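4. Préparer et garnir l'anneau à clés Tranby

Bonne nouvelle : c'est l'étape la plus agréable de l'installation ! Prévoyez une table bien dégagée au centre, toutes vos clés, les petits anneaux brisés et les étiquettes de couleur.

1. Posez le grand anneau métallique à plat, trous visibles.
2. Étalez les clés tout autour, sans les empiler.
3. Attribuez une couleur à chaque lieu : par exemple le bleu pour la maison, le jaune pour la cave, le noir pour le garage.
4. Fixez chaque étiquette à sa clé avec un petit anneau brisé.

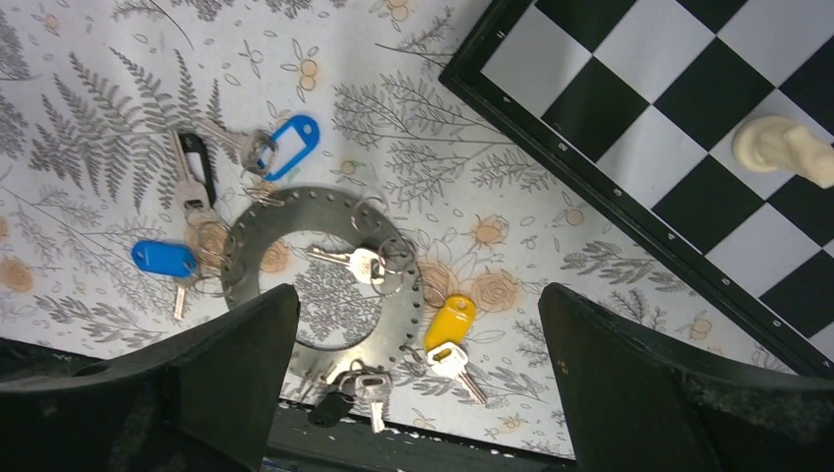 Prenez votre temps pour le tri, c'est là que tout se joue (et on retrouve parfois la clé d'un cadenas disparu depuis des années !).

5. Passez un anneau brisé dans un trou du grand anneau, puis faites-le tourner jusqu'au bout de la spire.
6. Accrochez-y les clés d'un même lieu, les plus utilisées en premier.
7. Soulevez l'ensemble et vérifiez que chaque clé pivote librement.

Attention : n'écartez pas les spires avec un couteau. Un ongle ou l'outil plat Miretti suffit.

Remarque : le crochet mural Villa supporte 470 g. Pour un trousseau plus lourd, répartissez les clés sur deux anneaux et passez à la section 5, « Fixation au mur ».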